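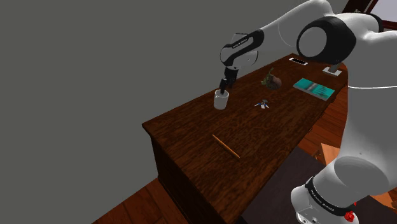 Unit 4, p. 2

Local Heritage Societies: Members, Money and Town Records

Read this before the seminar. The Traltano town guide is in the reader and you will need it for the second exercise.

4.1 What a heritage society is

A heritage society is a membership body that takes an interest in the past of one town or district. Most began with a single dispute, usually over a building that was going to be pulled down. The Stindness Society started that way. The old customs house was saved, the society stayed, and the lease on the ground floor still takes up a page of its yearly report.

In law such a society is normally an association with a written constitution. It can own property, sign contracts and receive gifts. It can't list a building or stop a demolition. Those powers sit with the town or the region, and students mix this up in the exam every year.

4.2 Income

There are four usual sources: dues, gifts and bequests, sales (books, maps, walking tours), and project grants. Dues are the steady part. Stindness had 2,429 paying members at the last count, of whom 469 paid the reduced household rate. Ahn, a much smaller town, had 326 members and no reduced rate at all.

Grants look larger on paper but are tied to a purpose. A grant for repairing a gate can't be spent on printing the newsletter. When you read a set of accounts, separate restricted money from free money before you say anything about the health of the society.

4.3 Collections

Many societies hold things: photographs, deeds, shop signs, recorded interviews. Often the papers came in by the box, with no note of who gave them or on what terms. Three questions to ask of any collection:

Who owns the items - the society, the town or the family that lent them?
Is there a list, and when was it last checked?
What happens to the items if the society closes?

The last point should be in the constitution. In Traltano it was left out, and when the first society there folded, its map collection sat in a school attic until the town archive took it over.

4.4 Relations with the town

A society may comment on planning applications like any other body. Some towns go further and give it a fixed period to respond. Drutedia does this for every building inside the old walls. The response is advice only, but the council has to answer it in writing, and those answers are a good source for your papers.

Exercises

1. Using the figures in 4.2, work out what share of Stindness members paid the reduced rate.
2. Find the passage on the mill in the Traltano guide. Which statements could be checked in the town archive, and which could not?
3. Draft a closing clause for a society that holds loaned items. One paragraph is enough.

Bring exercise 3 on paper. Unit 5 covers street names and is posted in March.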